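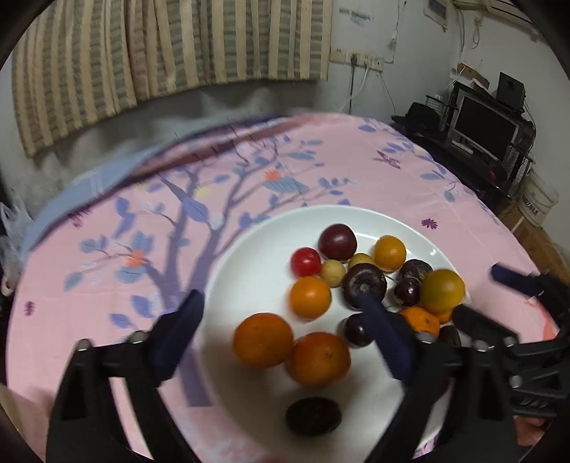
Planitz District Adds Fresh Fruit Service to Community Meal Sites

PLANITZ, 30 September 2024 - The Planitz Public Health District will begin offering fresh fruit at all nine of its community meal sites this fall, under a one-year agreement approved by the district board. The service will be available at no charge to adults age 60 and over who are registered with the meal program, and to any guest who accompanies them.

Fruit will be set out on shared plates at the start of the midday meal and will remain available until the dining room closes. Until now, most sites have served canned fruit or a packaged dessert, with fresh fruit limited to holidays and special events.

The change follows a trial held in August at two sites, the Rocha Street Center and the Sultus Senior Hall. Staff at both locations recorded how much fruit was taken and how much was returned to the kitchen. The district's report on the trial notes that diners took more fruit when it was placed on the tables than when it was offered at the serving counter, and that mixed plates were emptied more often than plates holding a single kind.

"Many of the people who eat with us live alone, and they told us they do not buy a melon or a bag of plums when half of it will spoil," said Kanini Kariuki, director of nutrition services for the district. "A mixed plate lets them have a small amount of several things. We also heard from diners who tried a fruit at our table that they had never bought for themselves."

The selection will change with the season and with supply. The fall list includes apples, pears, plums, grapes and several kinds of citrus. Tropical fruit will be offered when the price allows. Small, soft fruit will be favored at sites where a larger number of diners have trouble chewing, and kitchen staff will cut or peel fruit on request.

Drenirico, a produce wholesaler with a warehouse on the east side of Planitz, will supply the fruit and deliver to each site twice a week. The company was selected from among the bidders on the basis of price, delivery schedule and its ability to replace damaged goods on the same day. Under the terms of the agreement, the district may end the contract with 20 days' written notice.

Funds for the service will come from the existing meal program budget. The district will reduce its purchases of packaged desserts and will combine two separate delivery routes into one. No increase in the suggested meal donation is planned, and registered diners will continue to be served whether or not they choose to donate.

Food Safety and Dietary Needs

All fruit will be washed in the site kitchen before it is served. Cut fruit will be kept chilled and discarded at the end of each meal. Whole fruit that has been placed on a table will not be served again the next day. Diners may take one piece of whole fruit home with them, a practice that was not allowed under the previous rules.

The district reminds diners that some fruits can affect the way certain medicines work. Grapefruit in particular may interact with drugs taken for blood pressure and cholesterol, and it will not be part of the regular selection. Anyone who has been told to limit potassium or sugar should speak with a doctor or pharmacist before making a change in diet. A district dietitian will visit each site during the first month of service and will be available for private conversations after the meal.

Diners with a fruit allergy are asked to inform the site manager so that a separate table setting can be arranged. Allergy cards are available at the entrance of every dining room and may be filled out by a family member or caregiver.

Schedule

Service will begin first at the Rocha Street Center and the Sultus Senior Hall, where the necessary storage is already in place. The remaining sites will be added as refrigerators are installed and staff training is completed. A notice will be posted at each location one week before the first day of service.

Home-delivered meals are not included at this stage. The district is reviewing packaging that would protect soft fruit during transport and expects to present its findings to the board in the spring. Clients who receive meals at home will continue to be given a fruit cup or an apple with each delivery.

The board will also receive a written report on cost, waste and diner satisfaction halfway through the contract year. Comment forms will be kept at the serving counter, and large-print copies may be requested from the site manager.

Residents who wish to register for the meal program may do so in person at any site between 9 a.m. and 2 p.m. on weekdays. Proof of age is required - a driver's license, passport or state identification card will be accepted. Registration forms may also be picked up at the district office in Planitz and returned by mail.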